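The best animated short I saw this fall runs 29 minutes, has no dialogue to speak of, and made a full house in Prasdale go completely quiet. It's called Trorna, it's by Nayara Lacerda, and I've been bugging everyone I know about it since September!

The story is tiny. A girl stays with her grandfather in a mountain town, the power goes out, and the two of them spend one night in his kitchen. Lacerda painted 1,800 backgrounds for it, and I'd happily hang most of them on my wall.
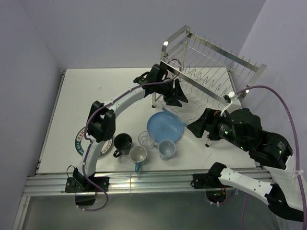 What got me first was the sound. Noémi Oláh wrote the music for cello and a squeaky old accordion, and she lets whole minutes go by with only wind and footsteps. Then comes the supper scene, which is my favorite. It's just the two of them and the dishes (a blue plate and a dish rack, about as everyday as it gets), and Lacerda draws the old man's hands so slowly and tenderly that I teared up. Over a plate!

The ending goes by a little fast, and I wanted more of the neighbor. I'd still watch it again tonight.

Comments

holanda_fan: The accordion!! Is there a soundtrack?

Marcy T.: Saw it with my dad. We both cried.

reelgone40: Agree about the neighbor.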